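How to Fold a Microfiber Towel

A microfiber towel picks up lint from anything it touches, so wipe the table down first and let it dry. Shake the towel out once and lay it lengthwise on the table with one short edge facing you.

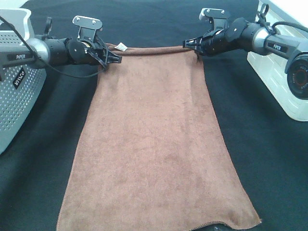 Khải Mai
Linen and Laundry Editor, Udonport

Pull the far edge taut between its two corners. If the edge rolls under, flatten it with the side of your hand. Find the tag, if there is one, and keep it at the far end so it finishes on the inside.

Bring the far corners down to the near corners and line up the hems. Smooth from the center out to the sides. Fold in half again the same way, then fold the left side over to the right.

For a narrow shelf, fold in thirds at the last step. Our shelf is 20 inches deep and takes either one.

Store towels with the folded edge facing out. Wash them apart from cotton, skip the fabric softener, and dry on low.

Next: Folding a Fitted Sheet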